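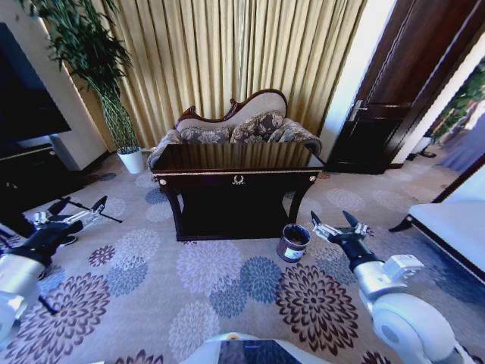

# How to write to your state rep and get a real answer

I've been writing to my state legislators since the Tapsell bridge mess, and my first letters were terrible. Long, angry, four topics each! I got back the same form letter every time, the one that thanks you for your engagement and tells you how much the member values hearing from the people of Mamolow. I have a folder of those. These days I usually get a reply that talks about the thing I asked about, so I'm writing down how I do it.

## Find the right office first

My early mistake was writing to my congressman about a state road. His staff can't do much about a state road except forward your letter, and it may sit a while before they do. So look up who handles your issue. Immigration, Social Security, passports and the VA are federal. Driver's licenses, most highways and a lot of school funding are state. Trash pickup, zoning and that one stop sign are almost always city or county.

Your state legislature's website will have a page where you type in your address and get your members' names. Use your home address, even if you're writing about something near your job. Offices check this, and mail from outside the district goes to the bottom of the pile.

## Look up the bill number

If there's a bill, find the number and put it in your subject line. "Please vote no on the road bill" could mean any of a dozen bills in a busy session. While you're at it, check where the bill is. If it's sitting in committee and your member isn't on that committee, you can still write, but ask them to talk to the chair instead of asking for a vote they don't get to cast yet.
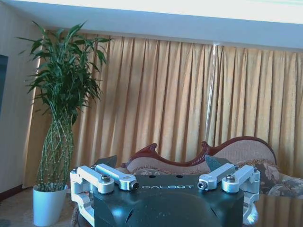 Read the bill too, or at least the summary. I once wrote a whole page against a section that had been taken out in March. The aide who answered was very nice about it, which made it worse.

## Write the thing

Keep it to one page and one subject. I go in this order:

1. Who I am and where I live (street and zip code, right up top)
2. What I want the member to do
3. Why it matters to me
4. A question

The third part is where people paste in talking points from some group's website. Please don't! Staff can spot a pasted letter from across the room, and they'll log it as one more tally mark. Tell them what happens on your street. When the state wanted to hand the Bastitholm bus routes over to Vindard, a petition went in with 2,539 names on it, and I signed it, and I'm glad it existed. But the letter the staff brought up with me later was from Arash Ghasemi, two doors down from me, who wrote out his whole trip to work under the new schedule, transfer by transfer. It ran maybe half a page.
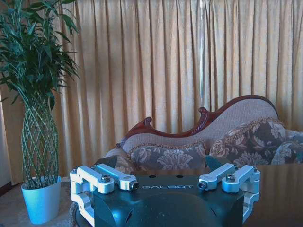 The question at the end matters more than anything else in the letter (I'll die on this hill). "Do you support the amendment, and if not, what would you change?" is hard to answer with a form. "I hope you'll consider my views" is easy to answer with a form, so that's what you'll get.

Be polite. You can be furious and polite in the same letter, I do it all the time. Skip the threats about never voting for them again, especially if your last letter said you never had.

## Send it, then call

Email or the web form is fine. Paper mail is slower, and I only bother with it when there's no deadline. Some web forms have a character limit, and mine cuts off at 3,000 without any warning, so write it somewhere else first and paste it in.

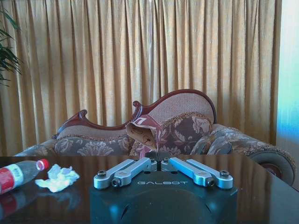 *Gripper with the GALBOT name printed on its housing.*

Give them a couple of weeks, or less if a vote is coming up. Then call the district office (the local one, the phones are quieter there) and say something like this:

> Hi, I live in Mamolow and I wrote to you about the bus contract. I had a question in my letter and I'd like to know who's handling that issue.

Write down the name you're given. That's the person to address next time, and you'll skip a step.

If you still get the form letter, reply to it. Paste your question at the top, by itself, and send it back. It took me 3 rounds on the bridge, and the answer I finally got was a no, with reasons and a date for the next hearing. I put the hearing on my calendar and went.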